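Course Handout 6: Drafting, Ribs and Wall Thickness in Molded Parts
Heidrun Eberhard, August

These notes cover the second half of the unit on thermoplastic parts. Read them together with the Ultberg data sheets handed out for the mold-filling exercise. Symbols are the same as in Handout 5.

1. Nominal wall

The nominal wall is the thickness that most of the part shares. Choose it first. Ribs, bosses and corner radii are all stated as fractions of it, so a late change to the nominal wall means redoing everything after it.

Cooling time rises with the square of the wall thickness. Going from 2 mm to 3 mm more than doubles the cooling portion of the cycle. Cooling usually takes up more than half the cycle, and students tend to underestimate the cost of "a little extra plastic" for this reason.

Keep the wall uniform where possible. Where a change is needed, taper it over a length of at least three times the difference in thickness. A sharp step freezes unevenly and leaves stress in the part.

2. Draft

Draft is the small angle given to walls parallel to the direction of mold opening. Without it the part drags on the steel as it is ejected. Working values for this course:

Smooth walls, shallow: 1 degree
Smooth walls, deep: 1.5 to 2 degrees
Textured walls: add 1 degree for each 0.025 mm of texture depth

Draft is measured per side. A pocket 34 mm deep with 1 degree per side is wider at the mouth than at the floor by 2 x 34 x tan(1), or 1.19 mm. Check that a mating part still fits at the narrow end.

3. Ribs

A rib adds stiffness with little material. For a rectangular section the stiffness in bending goes with the cube of the height, so height does more than width. The limits are set by filling and by sink marks:

Thickness at the base: 50 to 60 percent of the nominal wall
Height: no more than three times the nominal wall
Spacing: at least twice the nominal wall
Base radius: 25 percent of the nominal wall

A rib that is too thick at the base creates a local mass that cools last. The surface opposite is pulled inward as the mass shrinks, and the sink mark shows on the outer face. Gloss finishes show it more than matte ones.

Direction matters. Parallel ribs stiffen a panel in one direction only and do little against twist. Diagonal ribs resist twist well, but the point where they cross is thicker than either rib. Core out the crossing if the opposite face is visible to the user.

4. Warpage

Warpage results from differences in shrinkage across the part. The usual causes are uneven mold temperature, uneven wall, and packing pressure that falls off far from the gate. Flat open shapes are the worst case because there is little geometry to hold them straight. In the Gulyás exercise the trial batch was 994 parts, of which 39 were rejected for corner lift. Calculate the reject rate before and after the gate is moved (the second batch was 938 parts, 34 rejected) and say whether the change is large enough to justify the tooling cost. 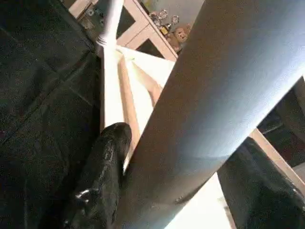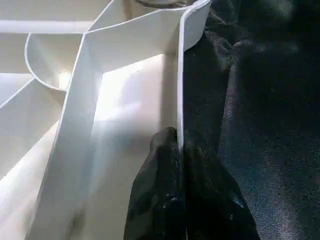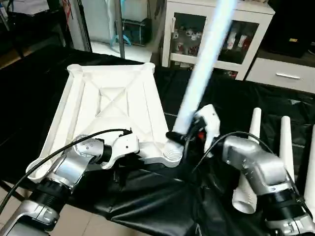

5. Reading a part from its underside

Stiffening features are normally placed on the face the user does not look at. Start an inspection there. The white tray in the last picture, with its molded underside up, has raised ribs in a large X across a central square and a raised rim around the edge. Treat the X as the part's resistance to twist and the rim as its resistance to edge bow, then sketch what you would expect if either were left out. Record rib height, base thickness and draft on the Prormont form, one line per feature.

6. For the next session

Complete the Gulyás calculation. Bring calipers reading to 0.02 mm. The Trarnbridge sample parts will be measured in pairs, and each pair hands in one form. State units in the column heading and leave them out of the cells.

Questions about this handout: see Heidrun Eberhard during office hours. © Course author. Copying permitted for enrolled students. Back to top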